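The Small Stuff: Why Corner Stores Still Win on a Saturday Night

Half past nine, Olgate, raining. The big supermarket out by the ring road closed its doors at eight. Lim is still open. Lim is always still open.

It's a narrow shop, one door, one register, a bell that sticks. Yara Chamoun has run it for 17 years. Before that it sold shoes. Before that, wallpaper, and you can still find a strip of it behind the freezer if she lets you look.

"People come in for one thing," she says. "Milk. Batteries. A birthday card at the last minute. They leave with four things, and they tell me about their mother."

She stocks 1492 separate items, all of it on a spreadsheet her nephew made. Most sell slowly. Shoelaces, two packs a month. Candles, only when the power goes. But take the shoelaces away and somebody will come in for shoelaces, she says, and then where are you.

That's the trade. Low prices are for the big places. Corner stores sell the thing you forgot.

And what do we forget? Mostly paper. Toilet rolls, kitchen towel, napkins for the party that started an hour ago. Tissues above all, from September on, when the schools are back and everyone's nose goes.

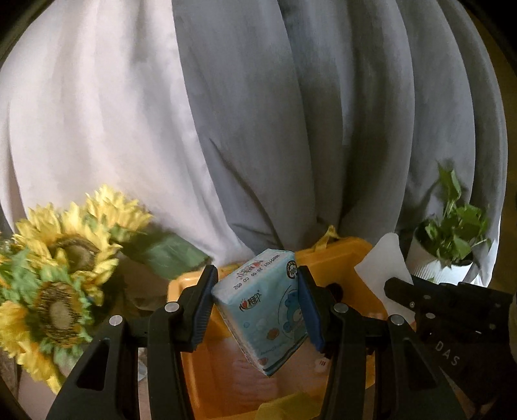 Tissues in a pack, with a blue cartoon bear on the front.

Dae-han Sun knows the paper business from the other end. He drives for Droltum, a wholesaler with a low gray warehouse and some 30 vans, and he does the Olgate run before it gets light. Lim is his ninth stop. Coffee there, always, standing up.

"The chains want a pallet," he says. "Yara wants a box. Half a box, sometimes. You carry it in by hand and put it were she tells you."

Half boxes don't pay much. Droltum has thought twice about dropping the small accounts, and twice kept them. Sun's view: the small ones pay on time. Also they don't shout.

Rents are the real worry. Two shops on the same street have gone dark since spring, the key cutter and the good bakery. Fliltesis, the delivery app, now promises groceries in twenty minutes, and there are nights when its riders outnumber the walkers. Chamoun tried it for a month. Too many fees, she says, and the riders never stayed to talk. She went back to a paper notebook and a phone that rings.

The phone does ring. Mrs. upstairs wants bread put by. A man at the bus garage wants to know if there's any of teh ginger tea left. There is, one box, second shelf. She puts it under the counter for him.

On a good Saturday she takes a little over $1000. On a bad one, half that, and she does the crossword.

Ten to eleven now. A kid in soccer socks, counting coins for a popsicle, a bit short. She waves him off. Then a couple with an umbrella that's given up, after lightbulbs, the screw kind. Third aisle, bottom. They take two, and a bag of chips, and stand by the door a while waiting for the rain.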